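Narkside in January: notes from an energy finance open day

The invitation promised "a full day at the heart of energy lending," and I have been to enough hearts of enough things to pack a sandwich. Narkside is an oil terminal with a town attached. You come in past the tank farm, then past a second tank farm, and then there's a traffic circle with an anchor in it, and you have arrived.
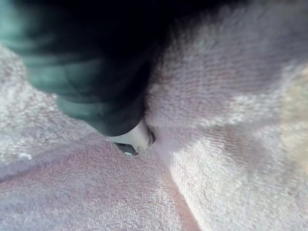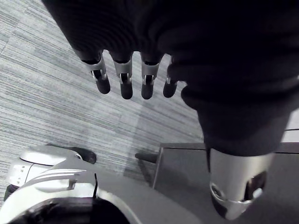
The occasion was the credit line that Watkins, the bank, has opened for Lirner, the oil company that owns most of what you can see from the anchor. The agreement had been announced before Christmas in a statement of 2 paragraphs, one of which thanked everybody. The open day was supposed to supply the rest. Forty-one of us had signed up: suppliers, local business people, a few trade writers like me, and a row of men in matching fleeces who never told anyone where they worked.

Badges were handed out at 8:30. Mine said "Guest of Lender." The woman next to me got "Guest of Borrower," and we agreed to compare lunches.

The morning belonged to Watkins. The presentation was given in what used to be the customs hall, a handsome building with the acoustics of a swimming pool. We learned that the loan runs for 15 years. We learned that it will be repaid partly in money and partly in crude, shipped to Zandia, where a refinery has agreed to take it at a price that will be worked out by a formula. Someone asked what the formula was. The answer was that it was robust. Someone else asked whether it was robust when oil was cheap, and we had a coffee break.

To be fair to the bank, the coffee break was when I learned the most. One of the junior people from the credit side, standing by the pastries with his guard down, explained that if the price of oil falls, Lirner has to send more barrels to cover the same payment, and if it rises, fewer. So the company sells the most oil when it is worth the least. He said this cheerfully, the way you might explain the rules of a board game you usually win. He added that there was a floor under the whole thing, and then a colleague came and stood beside him, and he went back to talking about the pastries.

After that came the tour, by bus. The terminal has 16 storage tanks, and our guide was proud of each of them. They are painted white to keep the sun off, she said, on a morning when the sun had shown no interest in the matter. We stopped at the old jetty, which is going to be replaced with borrowed money, and then at a muddy field, which is going to be a pump station with the same borrowed money. The field had a sign with a drawing of the pump station on it. In the drawing there were trees.

We weren't allowed off the bus at the jetty for safety reasons. We were allowed off at the field, where I lost a good part of one shoe's dignity and the fleece men took measurements of something.

Lunch was fish chowder. Both classes of guest got the same chowder, so that was one point of transparency cleared up.

Lirner had the afternoon. Their man from finance was a better speaker than anyone from the bank, and he came close to telling us things. The company's older debts come due over the next few years, he said, and a good slice of the new line will go to paying those off. I had understood from the statement that the money was for growth. He said that paying off debt was a form of growth. I wrote that down and underlined it, and I plan to try it on my own bank.

On local jobs he was vaguer. The contracts for the jetty will be open to all bidders, though some of the equipment has to be bought from suppliers the lender approves. A man who runs a welding shop two streets away asked how a person gets approved. He was given a web address. He typed it into his phone right there and held up the screen to the rest of us: the page was in preparation.

The last session was billed as an open discussion and ran for eleven minutes before the bus drivers needed to leave. I'd still say it was worth the trip. The chowder was good, the tanks really are very white, and I came away with a folder containing the original statement, printed this time on heavier paper. There is another open day planned for the spring, when the field should be dry. I've asked to go as Guest of Borrower.

Contact the editor | Copyright, all rights reserved | Back to top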